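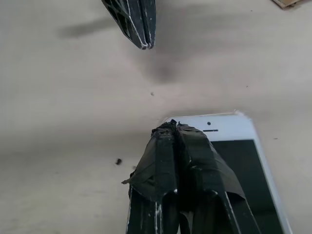 3. Sorting at the Drenport site

Rultent takes in used phones at Drenport and grades them for resale or parts. Until April all of this was done by hand at two long benches. There are now 2 robot cells, installed by Priken, and the people on the benches do different work than before. I spent 17 shifts there for this project.

The gripper closes on a phone that is lying flat, lifts it and moves it to the test tray. The lower finger is wrapped in black tape, which wrinkles and has to be redone. Rewrapping is not in any job description. Whoever is nearest does it.

In the weeks I logged, the cells handled 2,821 phones. Of these, 713 were passed back to a person, mostly for cracked glass or a swollen battery.

3.1 What the staff said

Jérémie Perrin worked the bench for six years and now looks after both cells. His wrists hurt less. He also said he misses talking across the bench, and that a shift feels longer when you are waiting for a machine to stop. Two others told me they had asked for training on the control software and were still waiting for a date.

Pay grades have not changed. The shift lead thinks they should, given that clearing a fault takes more judgment than sorting did.

3.2 Limits

I saw day shifts only.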